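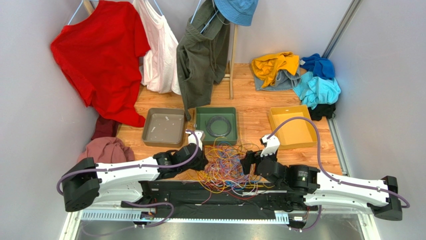 *5 min read*

# Todomness: progress report 2 to the Ekance fund

This report covers the period since the first payment. It deals with the two strands the grant pays for, clothing and cable, and then with spending, problems and what we plan to do before the final report.

## Where we are

The grant was given to set up one sorting place in Skenivik for worn clothing and unwanted cable, both of which used to go to general waste with the rest of the house clearance loads. Sorting began in July. Clothing is on schedule. Cable is behind.

We have taken in 100 bags to date. Of these, 66 were clothing, and the remaining 34 were cable, chargers, extension leads and loose wire. We had planned on far less cable than that. Most of it comes from the Aliyu workshop, which closed its repair counter and cleared its back store in one go.

## Clothing

The method in our application had every garment folded and put on a shelf by size. We dropped this in the second week. People who come to choose clothes do not unfold things from a shelf, and the ones who do leave the shelf in a state. Garments that are fit to go out now hang on a wooden rack, and everything still to be looked at stays on the floor in piles.

The rack takes tops, jackets and trousers together. At the moment it has a red t-shirt and a pale sleeveless top on light blue hangers, a long olive green garment beside them, and a light blue bucket hat hooked over the top. The hat was the subject of some discussion, as we have no place for hats. For now they go on the rack.

Two points from the clothing side that affect the budget:

- Hangers. We asked for none in the application. We bought a first set out of the sundries line and will need more. The plastic ones are cheap and do the job, but wide necks slip, and a shirt that hangs crooked for a week keeps the shape.
- Rack height. Long garments come down close to the floor where the trays are kept. A second rack with a higher rail would solve it. We are looking for one second-hand and do not expect to ask for extra money.

The floor piles are the weak part. In the back corner there is a mustard yellow shirt on top of something grey, with a royal blue cloth and some turquoise next to it, and a dark maroon piece and a dusty pink one are over by the other wall, under the hanging clothes. The two sides are meant to be different stages (to check, and to mend) but they are not marked, and a person coming in fresh would not know which was which. We will put tape on the floor and a label on the wall above each pile. This should have been done at the start.

Of the clothing bags, 37 have been fully sorted and written up in the book. The others have been opened and checked for damp but no more than that.

## Trays

Three shallow trays were bought for the small goods and they stay in a row on the floor. The idea is that a length of cable is coiled, put in a tray and tested from there, so that only one piece is dealt with at a time. The black cable in the green tray has been coiled in the way we now ask for, in a loose ring. Tight coils had to be undone again for testing and it doubled the work.

The trays have held up well. The colours have no meaning yet. It has been suggested that green should be for tested and good, and I am inclined to agree, but we would then need more green ones.

## Cable and wire
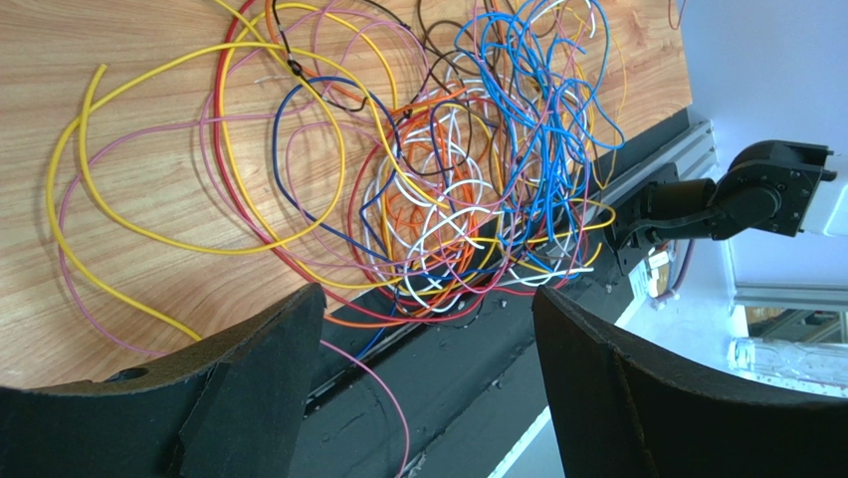 Yaowalak Thongdee

The loose wire is the reason this strand is behind. Whole leads with plugs on are quick: coil, test, label, done. Loose wire arrives as one mass and has to be pulled apart before anyone can say what is in it. The present batch takes up most of a tabletop and hangs over the front edge. It has yellow, pink, red, orange, white, brown and several blues in it, all thin insulated strands apart from one thicker yellow, and a good part of the light blue has bunched into a thick curly bundle of its own.

We tried three ways of dealing with it.

First, pulling out single strands by colour, starting with whichever had a free end. This worked for the long loops at the outside, such as the yellow and the pink, and then stopped working once we reached the middle.

Second, cutting the mass into portions and sorting those. It was fast, but the lengths that came out were too short for the school and craft groups who had asked for wire. We will not do this again except with wire that is going for scrap.

Third, loosening the whole heap from underneath first, lifting and shaking it out over the table, and only then drawing out strands. It is slow and takes up the full table, so no clothing can be checked there while it is going on. It gives the longest usable lengths and we have settled on it.

The tight coils are left till last. The orange and white ones near the middle of this heap look as if they could come away whole once the strands over them have been cleared, and in that case they need no further winding.

In the application I wrote that wire would take a quarter of the sorting time. It has taken more than half. I would ask Ekance to note this as a change to the plan. It does not change the total hours.

## Spending

The equipment line is spent except for a small balance, which will go on floor tape, labels and hangers. Rent is paid to the end of the period. Travel is under budget - Aliyu delivered everything themselves and did not charge. I would like to move the unspent travel money to sorting hours and have sent a separate request for this.

## Before the final report

- Label the floor piles and finish writing up the remaining clothing bags.
- Find a second, taller rack.
- Finish the present heap of wire before any more loose wire is accepted. Aliyu has been told and is holding the rest.
- Decide on tray colours.
- Hold one open Sunday for people to choose clothes, with the table kept clear of wire that day.

The bag book and receipts are kept at Skenivik and can be seen on request. I can send scanned pages if that is easier.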